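Chapter 7
Keeping the Small Kitchen in Order

A small kitchen becomes difficult when every object has no fixed place. In this chapter we study how to store the things we use each day: mugs, plates, bread and vegetables. The method was first taught in the Hutapea housekeeping course – 16 short lessons – and we follow the same order.

We begin with the table top. Mugs can hang by their handles from a mug tree, plates can stand in a rack, and a basket can hold vegetables. Before you read further, write down what stands on your own table today.
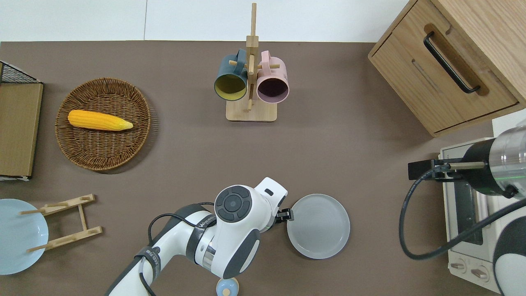 Tudur Jenkins disagrees on one point: in his opinion mugs belong in a closed cupboard, where they collect less dust, and the table should be kept for work.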